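**Ernis opens orders for the Hudadix Kitchen Kit, a tabletop practice set for small robot arms**

We've been fiddling with fruit, bowls and sticky tape for the best part of a year, so I'm very happy (and a bit relieved) to say that the Hudadix Kitchen Kit is now open for orders. First boxes go out in October.

If you haven't come across us before, Ernis is a small company that makes practice sets for people who work with desktop robot arms. Our first one, Paju, was all blocks and pegs, and it's still our best seller with colleges. But the question we kept getting from Paju customers was "what do we do next?" They'd got an arm stacking blocks quite nicely and wanted it to try something you'd find in a real kitchen. Blocks are kind to robots. Kiwis are less so!

So Hudadix is a kitchen set. You get a roll of brown table paper, a roll of tape for marking out the grid, a mix of bowls, trays and utensils, and a booklet with 30 tasks in it. They start gently (move the fruit to the tray) and get properly annoying by the end, when you're asking the arm to get a spoon out of one bowl and leave the other one alone. You bring the arm and the food. We did think about including plastic fruit, and we even made a batch, but everyone who tried the real thing preferred it, bruises and all.

The grid is the part I'm fondest of. Each task card tells you which cell to put things in, so you can set the table the same way tomorrow, or a colleague at another site can copy it without a long phone call. Laying the tape takes roughly 10 minutes the first time. Don't fuss over getting it perfectly straight. Ours never is, and the cards only care which cell an item is in. 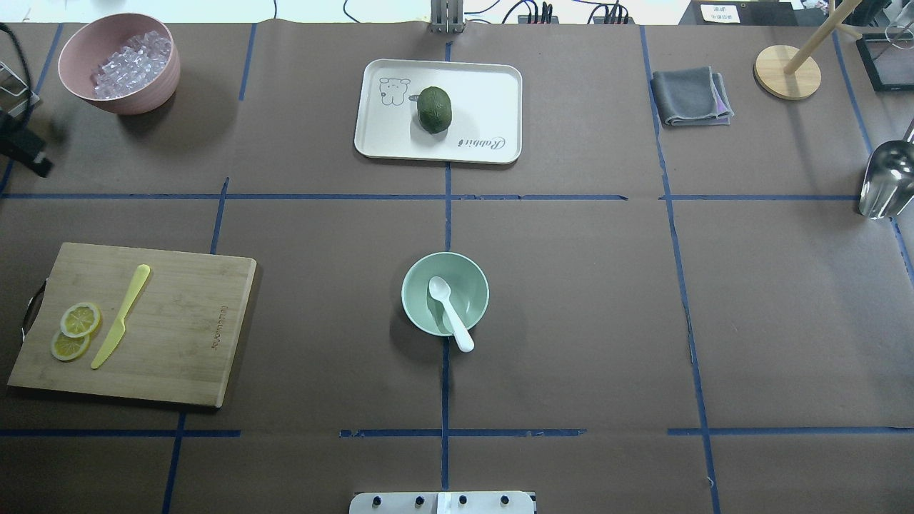
*The Hudadix grid in blue tape on brown paper, with a kiwi on the tray, lemon slices and a yellow knife on the board, and ice in the pink bowl.*

Ice came in quite late, by the way. One of our testers suggested it for the harder cards and I wasn't keen, what with the puddles, but it's see-through and slippery and it won't stay the same shape for long, so it makes a cracking test for both the camera and the grip. It now has its own section in the booklet, along with a stern note about keeping a towel handy.

Hudadix comes in 2 versions. The standard box has everything I've mentioned above. The lab box adds spare paper and tape, a second set of utensils and a year of Filaro, our logging software, which lets you tick off each attempt as it happens and look back at how a task has been going. Filaro also works with Paju, and existing users can add the new kitchen cards at no extra cost.

We're making 800 boxes in the first run and they'll be sent out in the order people sign up. Schools and colleges can pay by invoice, as before. If you already own Paju, have your order number ready when you get in touch and we'll take the delivery charge off.

Reviewers are very welcome to borrow a standard box. Tell us which arm you'll be using and how much table you've got, and we'll suggest some cards to start with. I'd go for the lemon ones, they're great fun and the room smells lovely afterwards.

For orders, loan boxes and further pictures, please contact the Ernis press desk.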